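4.2 Where the phones go

Diary entries in the Larkness sample mention putting the phone away 1614 times. They mention leaving it there far less often. Respondents spoke warmly of drawers, shelves and, in 14 households, another room, and then described in some detail what had come up on the screen during dinner. Holzer found the same in Plostley, where a phone that was "away" was usually within reach of a fork.

We therefore coded location and screen state separately (Figure 2). A phone lying face up and dark was entered as "resting", a word our coders came to regard as generous.

Figure 2. Phones on a tabletop, one in a light grey-blue case with its screen off. 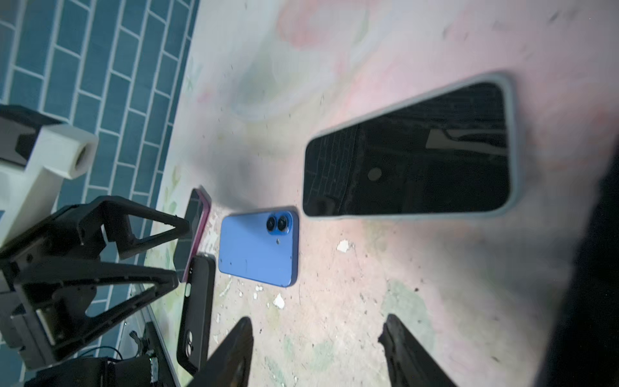 Resting phones were picked up again sooner than phones in bags – a result that will surprise few parents. The Inddale diaries are harder to read, as several were filled in on the phone itself.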